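Rent the Floor Machine, Keep the Floor

Every spring the question comes up in our building, and every spring we answer it the expensive way.
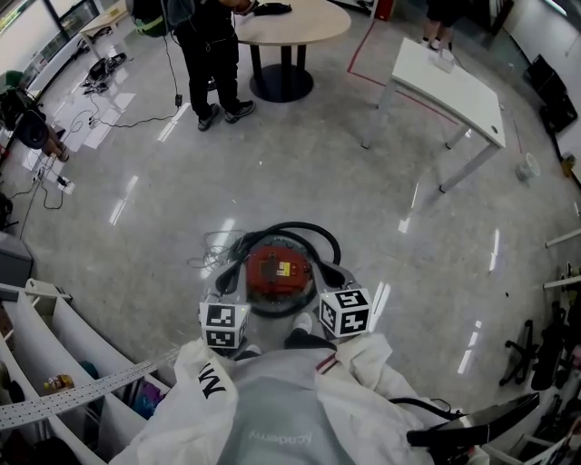
What we paid for last year

The lobby and two hallways at Kukport have the same hard floor they had when the building opened. Last December the owners' meeting voted to replace it. The quote from Junent came to 4000 dollars for the lobby alone, and that did not include moving the mailboxes. I voted against it and I would again.

A floor that looks tired is usually dirty, scratched, or covered in old finish. All three can be dealt with for far less than the price of a new one. A weekend rental of a floor scrubber costs 350 dollars at the shop near us, pads included. Add the stripper and two coats of finish and you are still a long way under the quote.

The case for replacing

People who want new floors have a fair point about time. Stripping and refinishing means closing a hallway for a night, and somebody has to put up signs and take them down. With 27 apartments on one entrance, that is a real bother. A new floor also closes the hallway, though, and for longer. Junent asked for four days.

The other argument is resale. I have looked at listings in our area for years and have yet to see one that mentions the lobby floor. Buyers notice smell, light and whether the elevator works. They notice a clean floor too — they do not ask how old it is.

Where the money should go

We have 3000 dollars set aside for common areas this year. I would spend a small part of it on the floor and the rest on the entrance lights and the back door, which has not closed properly since the winter. If the floor still looks bad after a proper refinish, then we can talk about replacing it.

My guess is that we won't need to. Most of what gets torn out of shared buildings was never cleaned the way the maker said to clean it. Ours has been mopped with whatever was in the closet. I would like to see one serious try before we vote again.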